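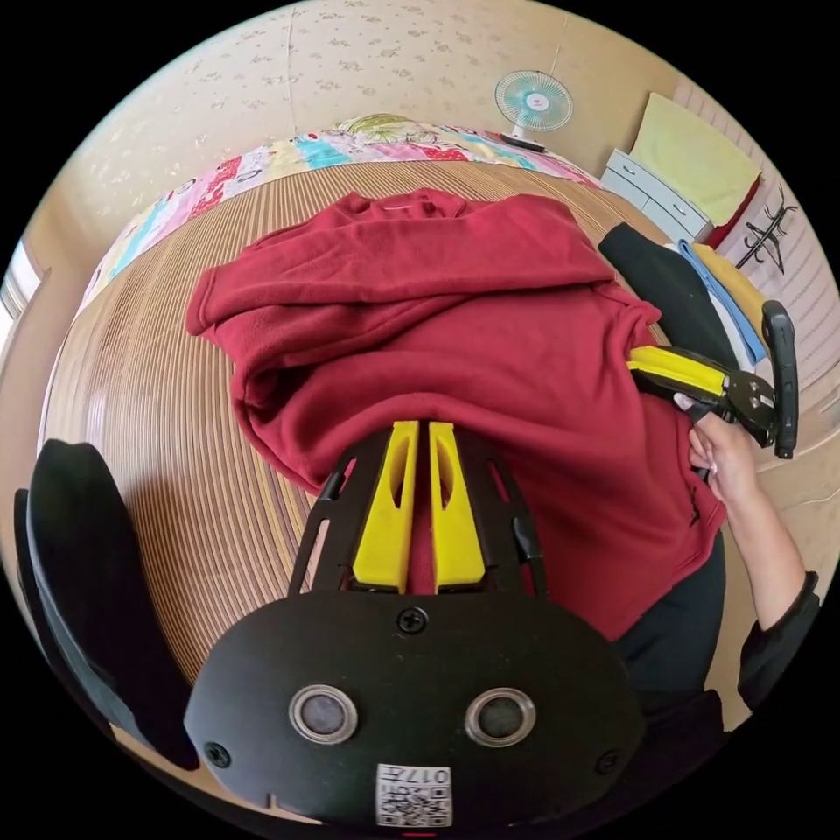 # Folding and storing winter clothes: your questions

**Can I fold a fleece sweatshirt on the bed?**
Yes, a bed is very good for this. Lay the sweatshirt flat and open both sleeves before you start. A woven mat under it is fine, but please smooth the mat first.

**Where does the hood go?**
Fold the hood down on the back, then bring in the sleeves. If you leave it for the end, the pile will lean to one side.

**Should I iron fleece before folding?**
No. Fleece can melt under a hot iron. Press it with your open hand and this is enough.

**Can dark and light clothes stay in one pile?**
If they are clean and fully dry, yes. New dark red or black clothes I keep apart until they are washed 2 times.

**What about a patchwork quilt?**
Keep it at the far edge of the bed while you work and fold it last. Tsegereda Beyene wrote to us that she changes the fold lines every February, so the patches do not wear in the same place.

**Do you answer letters?**
Yes, Carolina Frade reads all of them, but a reply can take 2 weeks.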